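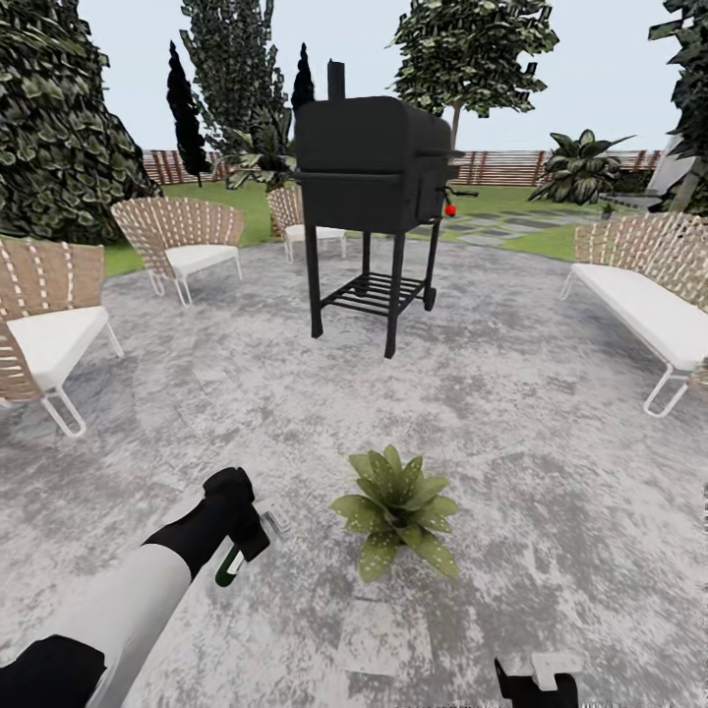 Jintana Chaiyaporn wrote after the last class that her pork shoulder stopped getting warmer in the middle of the afternoon, and she asked if she should have added more charcoal. My answer is no, and the reason is the subject of this handout.

Unit 2: Slow cooking with smoke

When a large piece of meat is cooked slowly, water comes to the surface and evaporates. Evaporation takes heat away. For some time the heat taken away is equal to the heat coming in, and the thermometer in the meat does not move. In English this is called "the stall". It can last several hours. There are two usual ways to shorten it: wrap the meat, or accept a hotter fire and a drier crust.

Please do not confuse the stall with a dying fire. If the air in the chamber is also getting cooler, look at the fuel and the air vents first.
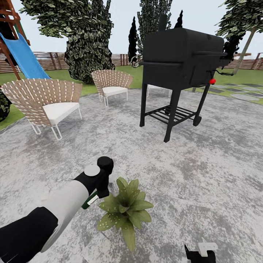 Notes: Zodwa Ngcobo
Heltisgate Evening School, Outdoor Cookery, March

Collagen is the part of the meat which makes a shoulder tough. With enough time it changes into gelatine, and the meat becomes soft. A lean piece, such as loin, has little collagen and will only become dry if you cook it in the same way.

Smoke should be thin. Thick white smoke often means that the wood is not getting enough air, and it leaves a bitter taste. Add wood in small pieces, and mostly in the first part of the cooking.

For the practical task you will need:
600 g pork shoulder, in one piece
300 ml apple juice
salt, black pepper, a little brown sugar
a probe thermometer

Write down the temperature of the meat and of the chamber every half hour, then draw both lines on the same graph. Mark where you think the stall begins. A small piece may show only a short stall, so do not worry if your line is not completely flat.

Reading: Coutinho, the chapter on connective tissue. The table of cuts is optional.

Bring the graph to the next class, on paper please.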